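4. Assembling the gear plate

This section covers the fitting of the spur gears and the bevel gear to the base plate of the Caldeira bench set (order number 1381). It should be read in full before any part is removed from its bag. Allow 15 minutes for a first assembly.

4.1 Preparing the work surface

1. Clear the bench and wipe it down. Lay the grey cloth supplied with the set over the working area and smooth out any large folds. Small creases do no harm.

2. Place the base plate on the cloth with the pins facing upwards. The plate must lie flat. If it rocks, lift it and check underneath for grit or a trapped fold.

3. Set the gears on the cloth beside the plate, well clear of the bench edge. Do not stack them.

Note – The cloth may be shaken out and used again. Cloths which have taken up oil should be exchanged at the stores in Allach.

4.2 Identifying the parts

The base plate is a round, flat metal disc with a large hole at its centre. The pins stand near the rim and carry the spur gears. A spur gear has straight teeth around its edge and a bore which passes through the whole part. The bevel gear has its teeth cut on a slope and must not be forced on to a pin intended for a spur gear. 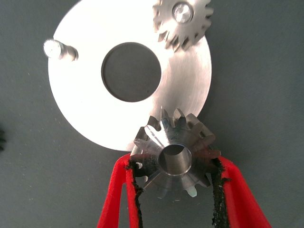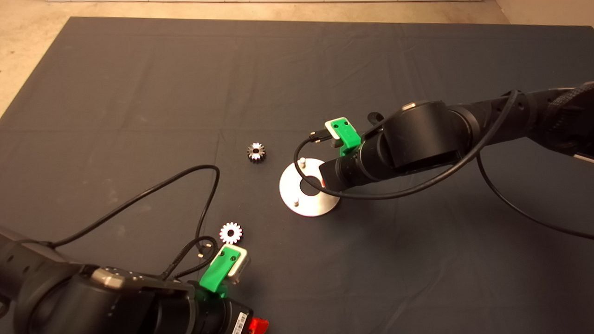
Parts and work surface, Caldeira bench set.
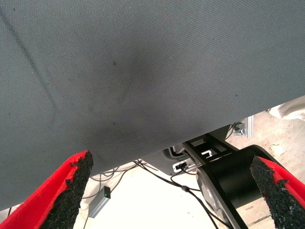
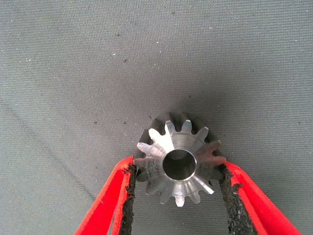 4.3 Fitting the spur gears

4. Take up the first spur gear by its outer edge. Look through the bore and remove any swarf or lint with the small brush.

5. Hold the gear level above its pin and lower it until the pin enters the bore. The gear should slide down under its own weight. Should it stop part of the way, lift it off and begin again.

6. Turn the gear slowly through one full turn by hand. It should move freely and without scraping.

7. Repeat steps 4 to 6 for each remaining spur gear. Where two sets of teeth meet, turn the second gear slightly as it is lowered – the teeth will then find their places.

Caution: Do not strike a gear with a hammer or press it down with a tool. A bent pin cannot be straightened and the plate will have to be replaced.

Caution: Gear teeth have sharp corners. Keep fingertips away from the point at which two gears meet.

4.4 Fitting the bevel gear

8. Fit the bevel gear last, following the drawing on sheet 8. Check once more that all gears turn together before the plate is moved.

Worn or damaged parts should be reported to Nele Postma at the Allach office, quoting the order number. Storage of the assembled plate is dealt with in section 5.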